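Machines and Everyday Work
Handout for session 4: Can they do the chores yet?
Ese Omoregie

Hello again. This goes with Saturday's session, and it covers more than I'll get through out loud, so please read it before you come. Last time we looked at factory welding and painting, where machines have been good for decades. This time we go home and do the housework, and then we pop back to the shop floor for the jobs that still get done by people with sore feet.

The short answer to the question in the title is "some of them, some of the time, if you tidy up first." I know that's annoying. The rest of the handout is me trying to make it less annoying.

What counts as doing a chore

When people tell me a robot can fold laundry, I always want to ask four things. Which laundry? Who put it in front of the machine? How long did it take? And what did it do with the sock? (There is always a sock.) A video of one towel being folded tells you that one towel got folded. It may be a wonderful piece of engineering, and I'll happily watch it six times, but it doesn't tell you that you can leave the house and come back to a full linen closet.

So for this course I use a plain test. A machine does a chore when a person with no training can hand it over, walk away, and not have to redo it. The dishwasher passes. The washing machine passes for washing and fails for everything on either side of it. A robot vacuum passes on a bare floor and gets a bit shaky once there are phone cords and a shag rug involved.

Notice that the machines that pass mostly got there by changing the chore. A dishwasher doesn't hold a plate and scrub it the way you do. It's a box that throws hot water around, and we agreed to load the box. You're still the one picking up the greasy fork! That picking up is what this session is about.

Picking things up

Let's take fruit, because I like fruit and because it's a fair test. Say the job is to clear a plate into a bowl. A person does this while talking on the phone. For a machine it breaks into a pile of smaller jobs: find the next piece, choose where to touch it, close on it hard enough that it doesn't slip, stop before it bruises, lift it without dragging its neighbors along, and let go in the right spot. And the next piece is a different size, with a different skin.
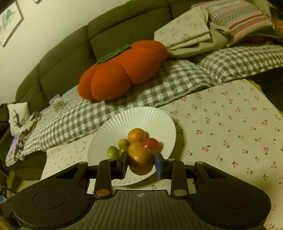
A mandarin is on the friendly end of all this. It's round, the peel has some texture to it, and it will put up with a bit of squeezing. Two flat fingers can close on it from either side and you're in business. A lime is fine too, just smaller and harder, so there's less room for being off to one side. Then you get to something with a smooth, shiny skin, a tomato or a ripe plum, and now the gap between "held" and "squashed" gets narrow. Your own hand deals with this without asking you. You feel the first tiny slip and tighten up before you know you've done it.

A simple two-finger gripper may have no sense of touch at all. It knows how far it has closed, and maybe how hard the motor is working, and the rest has to come from a camera. Cameras are very good these days, but there's a catch that students usually spot before I say it: the moment you grab something, your fingers are in the way. The part you most want to see is the part you've just covered up.

Then there's the pile. Pieces of fruit lean on each other. Take one from the bottom and the top ones roll, so every lift can change the problem for the next lift. People sort of do the top one first and catch whatever moves. Getting a machine to catch whatever moves is a whole research career.

Where the learning comes from

There are two main ways to get a machine to do this sort of work. You can write the steps down, or you can show it.

Writing the steps down works beautifully when the world stays put. Bolt the part in the same place every time and a written program will run all night. It falls apart on a sofa with a blanket on it, since no two crumpled blankets are alike and you can't write a rule for each fold.

Showing it means a person does the job many times over while the movements and the camera view get recorded, and then software learns to connect what it sees to what the hand should do next. Sometimes the person steers a robot arm from a distance. Sometimes the person just holds the gripper and does the chore with it, which is a lot quicker and means you can do it in real rooms, on real tables, among people's actual stuff. The learned system then tends to be good at things that look like what it was shown, and patchy at things that don't. Show it 400 oranges on one table and it may get very fond of that table.

I want you to hang on to that point, because it explains most of the gap between demos and daily life. The home in the demo is usually a home the machine has met.

Back to the shop floor

You might think a warehouse or a small factory would be easier, and in many ways it is. The floor is flat. The lighting is steady. No toddler. You can paint lines, and people will mostly respect the lines.

I used to visit a packing plant in Rorkville, a place called Clodevik that puts together gift baskets, and I still use my notes from it every April. They had a machine that taped boxes, a machine that stacked boxes, and a long table of people who filled the boxes. The filling was the part the owner most wanted to automate. They tried a two-armed setup on it, from an outfit called Zeltness. On jars it did nicely. On bags of nuts it was so-so. On shredded paper, the crinkly stuff that goes in the bottom, it was hopeless, and the paper is the first thing that goes in!

Here's the arithmetic we'll do together in class. Suppose a machine gets each pick right 98 times out of 100, so it fails on 2. That sounds terrific. Now suppose a basket takes 10 picks. Work out how often a whole basket goes through with no trouble at all. (Multiply 0.98 by itself until you've used it ten times. You should land a little under 82 percent.) So close to one basket in five needs a person to come over. If that person can stand there and mind several machines, fine, maybe you've saved money. If they have to walk across the building each time, you may have bought yourself a very expensive way to be interrupted.

Do the same sum for a kitchen. Clearing up after dinner is a good deal more than ten picks, and the person who comes over to help is you.

My own guess, for what it's worth

I get asked for a date every term and I won't give one. I'll give you an order, though, and you can come and tease me about it later. Moving closed, solid things from one known spot to another comes first, and in plenty of workplaces it's already here. Sorting and putting away firm things of mixed shapes comes next - fruit, cups, toys, cans. After that, cloth. Making a bed with a heavy quilt and three cushions is further off than people expect, because cloth has no fixed shape and half of it is always hidden under the other half. Last of all I'd put anything wet and breakable, with someone small running around underfoot.

Omoregie's order, a former student called it, and she disagreed with every line. She thought cloth would beat kitchens easily, on the grounds that you can drop a pillowcase and no harm done. It's a good argument. I still put cloth where I put it, but I've wobbled.

Before Saturday

Please pick one chore you do at home and do it slowly, once, with two fingers of one hand. Thumb and first finger only, other hand in your pocket. Write down each place where you wanted a third finger, or your other hand, or your hip (I close drawers with my hip and I had never noticed). Write down anything you did by feel without looking. If you dropped something, write down how you picked it up again, because recovering from a drop is a skill in its own right and most demos leave it out.

Some people last term chose chores with knives. Please don't choose a chore with knives.

Questions to bring with you

Would you rather have a slow machine that never breaks a glass or a quick one that breaks one a month? How much would you rearrange your kitchen to suit it? If you had to label every shelf and get rid of the wobbly stool, would that still feel like help? And think about who does the chore at your house now, and whether they'd want it taken away. My aunt would fight a robot for the ironing.

Bring your notes on paper if you can. The room has one outlet and it's behind the piano.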